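Household chore automation

Household chore automation is the use of machines to do everyday work in the home, such as cleaning floors, washing dishes, folding clothes and putting things away. The term is also used for light shop-floor chores of the same kind, including restocking shelves, sorting returned goods and wiping down counters. Some of these jobs have been done by machine for decades. Others are still done almost entirely by hand.

Single-purpose machines

The oldest chore machines do one job inside a closed space. A washing machine or dishwasher does not need to know what has been put in it, and a person loads and unloads it. Robot vacuums and robot lawn mowers move around on their own, but they mostly stay on flat ground and avoid objects instead of picking them up.

On the shop floor, the same split can be seen. Floor scrubbers and conveyor lines are common. Taking mixed items out of a bin, turning them the right way up and placing them on a shelf is harder to automate, and many small shops have no machine for it.

General-purpose machines

A general-purpose chore robot is meant to handle many tasks with one body, usually with one or two arms and a simple hand. The Gandow arm, first shown in November at a trade fair in Rosales, could load a dishwasher rack with plates of one size. It could not manage cups with handles without help. Its maker, Zurkard, sold it to laundries and canteens but not to households.

Soft items are a known problem. A towel changes shape each time it is lifted, so a motion that worked once may fail the next time. Clear plastic and shiny metal are hard for cameras to read. Clutter adds to the difficulty, as the machine must decide what to move first and what to leave alone.

Learning from people

Many newer systems are trained on recordings of people doing the work. One method is to drive the robot by remote control. Another leaves the robot out: a person holds a gripper in each hand and does the chore with those, so that the recorded movements are closer to what a machine could copy. Patterned markers on the grippers can be used to track where they are in the room. 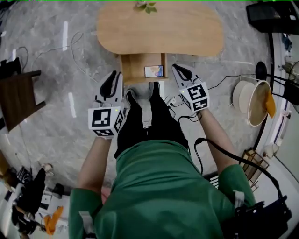
Testing in homes

Results from a lab kitchen often do not carry over to a real home. Rooms differ in lighting, floor type and furniture height, and people leave things in different places each day.

The Esar trial, run by Tumaini Shemweta and Sze-wing Cheng, tested one two-armed machine in 30 homes. It made 2730 attempts at tidying, wiping and laundry tasks. Wiping a clear table had the best results. Folding shirts had the worst, and was dropped before the trial ended. The report, dated 8th January, counted a task as done only if no person had to step in. Fulgencio Sandoval criticized this rule as too strict, arguing that many owners would accept a machine that asked for help now and then.

Speed is reported less often than success. In the Esar homes the machine was slower than the residents at every task, and most residents said they would run it only while they were out.

Safety and cost

A machine strong enough to lift a full laundry load can also hurt someone. Most home designs limit the speed and force of the arms, and this also limits what they can carry. Stairs, pets and small children are usually listed as conditions where the machine should not be left running alone.

Price is the other main barrier. Tayla Wihongi has argued that shops and care homes will take up such machines first, as they can spread the cost over long working hours. Uriel Bañuelos takes the view that cheaper machines limited to one or two chores will reach homes sooner.

See also

Domestic robot
Robot vacuum
Remote control
Laundry folding machine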